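Pre-purchase inspection checklist: tabletop arm cell, Gough Street workroom
Site: Skekgate
Filled in by: Arwel Landeg
Budget holder: Roscoe Iwasaki
Visit: Wednesday, 10:00

Use: Yes / No / Part. Comments go under the item. Anything marked No has to be priced or dropped before the August order goes in.

1. Table and mounting

1.1 Table stands level and does not rock. Yes
1.2 Arm base bolted, not clamped. No
Clamped for now. Bolting through a plank top needs a backing plate. Vomerico quoted 92 dollars for the plate and hardware. Put it in the order.
1.3 Surface suits the work. Part
Pine planks with knots and seams. Fine for mugs and other large items. Small parts may catch in a seam. Do not buy a new top yet - try a mat first.
1.4 Walkway behind the operator clear. Yes

2. Gripper

2.1 Fingers open and close without binding. Yes
2.2 Finger shape right for the smallest item on the list. Part
The smallest item is a coffee capsule. It tapers, so it rolls when tipped over and leaves very little flat side to hold. The present fingers are wide plates that narrow to a point. Roscoe asked whether we need the soft-tip set from Clillus at 400 dollars. My view is to hold that line until the capsule trials are finished.
2.3 Pinch points marked. No
Labels on order, no charge.
2.4 Spare fingers on site. No
Need one spare pair before anyone runs this unattended.

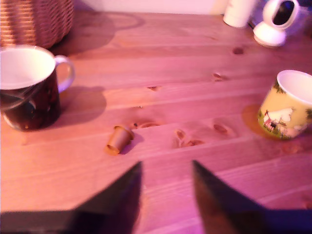
Breakables are the other cost we left out of the first budget. Ceramic mugs will get dropped or squeezed, and a chipped mug has to go in the bin the same day. Allow 300 dollars for the year to cover replacements, a dustpan that stays in the room and cut-resistant gloves. Roscoe would like this under consumables and I have no objection.

3. Lighting and camera view

3.1 Light even across the work area. No
Colored light comes up stronger on one side of the table than the other. If the trials are meant to include colored light, leave it. If not, we need a plain white lamp with a shade. Get a price either way.
3.2 Shadows kept off the pick area. Part
Tall items such as the basket throw a wide shadow. Move them back or accept it and note it in the trial log.
3.3 Camera mounts tight, cables tied down. Yes

4. Stopping and power

4.1 Emergency stop within arm's reach of the operator. Yes
4.2 Second stop at the door. No
Required by our own rules for any room with one entrance. Vomerico can fit it on the same visit as the backing plate. Quote still to come.
4.3 Arm holds position when power is cut. Yes
Tested twice with nothing in the gripper. Repeat with a full mug once the base is bolted.
4.4 Liquids kept away from power strips. Part
The strip is on the floor under the table. Move it to the wall bracket. No cost.

5. Housekeeping

5.1 Table wiped down at the end of each session. Part
Mugs mark bare pine. Seal the top or use the mat from 1.3, which would settle both items.
5.2 Items for the trial kept separate from items people drink from. No
Needs a shelf and a label. There is a spare shelf in the storeroom.

To order now: backing plate, second stop, spare finger pair, mat.
To hold: soft-tip set, new tabletop, lamp until priced.

Result: 2 visits needed from Vomerico if the stop quote is late, one if it arrives with the plate. Arwel to chase. Roscoe to sign once 4.2 has a figure against it.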